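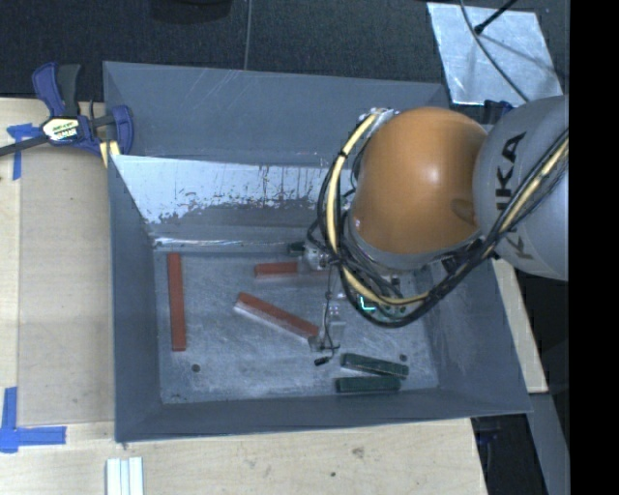 On 8 Aug 2019, Helmi Oksanen wrote:

> Dear all, my daughter finished the geometry course at home in April, and I am now writing her transcript. Should I put the course under the year when she began it, or the year when she finished? She worked on it with long breaks. Also, do the colleges want to see the hours?
> Helmi

Dear Helmi,

I had the same question with my older son. I put each course under the year when it was finished, and I wrote one line at the bottom of the page to explain this. He applied to 2 colleges and both accepted the transcript without more questions.

About the hours, I did not write them on the transcript. I keep them in a separate notebook, in case somebody asks. Please check with your own state, the rules are different from place to place and I know only mine.

If you want, I can send you my transcript form. It is a simple table, and you may change it as you like. I would only ask for the titles of her textbooks, so I can show you where they go.

With kind regards,
Revathi Rajan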